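읽는 시간 4분

Kuteteck 핸드헬드 그리퍼 2개 세트 사용기: 폭 신호 이탈 문제를 중심으로

천 접기 시연 데이터를 모으는 용도로 Kuteteck의 핸드헬드 그리퍼를 들였다. 양손에 하나씩 쥐고 쓰는 유선 모델이며, 수집한 궤적은 Moltham 양팔 로봇에서 재생한다. 비교 대상은 이전에 쓰던 Marchetti 제품이다. 누적 시연 횟수 1,000회를 넘긴 시점에서 정리한다.

기구부부터 적는다. 파지감은 양호하다. 손가락을 오므리는 힘이 Marchetti보다 작게 들고, 장시간 작업 후 손목 부담도 덜하다. 나사가 노출되어 있어 분해가 쉽다. 무게 중심은 앞쪽으로 약간 치우쳐 있으나 적응에 오래 걸리지 않는다. 손가락판은 얇은 천의 모서리를 잡기에 충분히 좁다.

문제는 개폐 폭 신호다. 189번째 시연에서 왼쪽 그리퍼의 폭 값이 갑자기 최대 개방으로 튀었다. 작업자는 수건을 계속 쥐고 있었고, 수집 프로그램은 경고를 내지 않았다. 당시에는 단발성 잡음으로 보고 넘어갔다. 289번째에서 같은 현상이 재발했고, 이번에는 값이 복귀하지 않은 채 기록이 끝났다.

전체 로그를 다시 검사한 결과 이탈이 포함된 시연은 21건이었다. 모두 왼쪽 장치에서 나왔고, 팔을 몸 바깥으로 뻗는 구간에 몰려 있었다. 케이블을 좌우로 바꿔 끼우자 증상이 오른쪽으로 옮겨 갔다. 그리퍼 본체가 아닌 케이블 커넥터의 접촉 불량으로 판정했다. 커넥터에 잠금 구조가 없어서 케이블이 당겨지면 핀이 미세하게 들뜬다.

안전 측면에서는 이 결함을 가볍게 볼 수 없다. 오염된 시연 한 건을 걸러내지 못한 채 Moltham에서 재생했더니, 팔이 이동하는 도중에 손가락이 끝까지 벌어졌다. 물체가 수건이어서 피해는 없었으나 손가락 끝이 옆의 바구니 손잡이에 걸렸고, 비상정지로 세웠다. 단단하거나 무거운 물체였다면 낙하로 이어졌을 상황이다. 신호가 끊겼을 때 기본값이 '완전 개방'인 펌웨어 설계에도 책임이 있다. 마지막 유효값을 유지하고 오류 플래그를 세우는 편이 맞다.

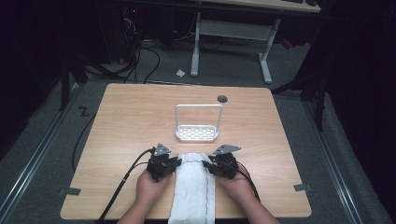

수건 작업 구성. 양손에 그리퍼를 쥔 상태이며 케이블은 상판 위를 지난다.

제조사에 로그를 보냈고, 기술 지원 담당 Aušra Koppel이 잠금형 커넥터가 달린 교체 케이블을 보내 주었다. 교체 이후 이탈은 재발하지 않았다. 다만 펌웨어 기본값은 그대로다. 수정 일정을 물었으나 12월 현재 확답은 없다.

현재는 Skeltent 로거에 검사 항목을 추가해 쓰고 있다. 한 샘플 사이의 폭 변화가 물리적으로 가능한 속도를 넘으면 해당 시연을 폐기하고, 재생 전에도 같은 검사를 한 번 더 돌린다. 구형 케이블 사용자는 손목 쪽에 여유분을 두고 스트랩으로 고정할 것을 권한다.

평가: 기구부 우수, 신호부 미흡. 구입 전에 잠금형 케이블 포함 여부를 확인해야 한다. 구형 케이블로 모은 데이터가 있다면 재생하기 전에 폭 값을 전수 검사하기 바란다.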